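금속제 부품 통

금속제 부품 통은 블록이나 소형 부품처럼 낱개로 다루는 물건을 담아 두는, 위가 트인 사각형 용기이다.

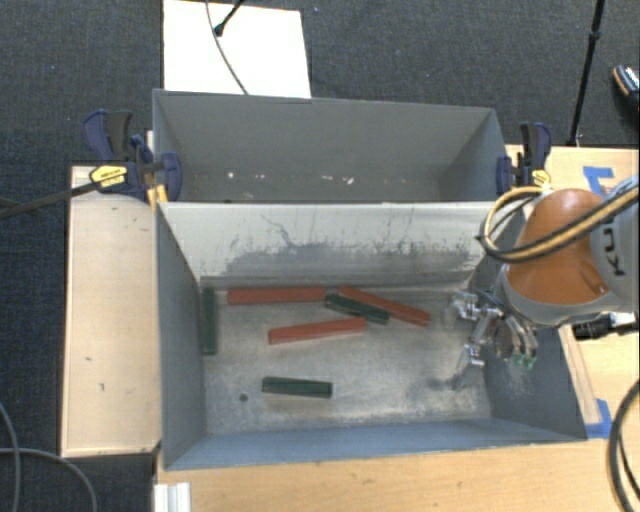
글: 트렐린 생활공구사전 편집부 | 분류: 보관 용기 | 최종 수정: 5월

금속제 부품 통(金屬製部品桶)은 작업장, 창고, 교구실 등에서 쓰는 개방형 수납 용기를 통틀어 이르는 말이다. 현장에서는 '철통' 또는 '빈'이라고도 부른다. 뚜껑이 있는 공구함과 달리 내용물을 바로 보고 꺼낼 수 있으며, 한 개만 쓰기도 하고 앞뒤나 좌우로 나란히 붙여 쓰기도 한다.

구조
통은 바닥판과 네 개의 측벽으로 이루어진다. 통을 둘 이상 붙여 놓는 경우 그 사이에 칸막이 벽이 서며, 벽의 높이는 담는 물건의 크기에 맞춘다. 바닥에 작은 둥근 구멍이 나 있는 통도 있다. 이러한 구멍은 제품에 따라 고정용 나사 구멍이거나 물 빠짐 구멍이다. 측벽의 윗변은 손을 베지 않도록 접거나 갈아서 마감한다.

규격
통일된 규격은 없고 제조사마다 치수가 다르다. 소르넥의 중형 통은 안쪽 길이가 332mm, 폭이 300mm이며, 프래드사이드의 얕은 통은 깊이가 50mm이다. 두 회사의 통은 턱의 모양이 달라 서로 겹쳐 쌓을 수 없다.

내용물
나사나 와셔 같은 작은 부품은 깊은 통에, 직육면체 블록은 바닥이 넓은 통에 담는다. 블록은 쌓지 않고 한 겹으로 흩어 두면 집기 쉽다. 색으로 종류를 나누는 경우가 많으며, 빨간색 블록과 짙은 초록색 블록처럼 색과 길이를 함께 달리하면 한 통에 섞어 두어도 구별된다. 벽에 바짝 붙은 블록은 손가락이 들어갈 틈이 없어 끝을 먼저 들어 올려야 한다.

마모와 흠집
금속 바닥은 오래 쓰면 얼룩덜룩해지고, 자주 쓸리는 자리는 주변보다 밝게 닳는다. 칸막이 벽에서는 내용물이 부딪히는 아래쪽에 어두운 긁힘이 띠 모양으로 모이고, 위쪽은 비교적 깨끗하게 남는다. 도장한 통은 긁힌 자리부터 녹이 슬 수 있으므로 습한 곳에서는 점검이 필요하다. 표면의 변색만으로는 통을 교체하지 않는다.

관리
통을 비운 뒤 마른 천으로 가루와 먼지를 닦아 낸다. 기름때는 중성세제로 지우고 물기를 없앤다. 변 공구의 취급 안내서에서는 4,000회 사용마다 모서리의 휨과 이음매를 확인하도록 하고 있다. 바닥이 휘면 블록이 한쪽으로 미끄러져 몰리므로 평평한 판에 올려 바로잡는다.

같이 보기
공구함, 부품 상자, 칸막이 선반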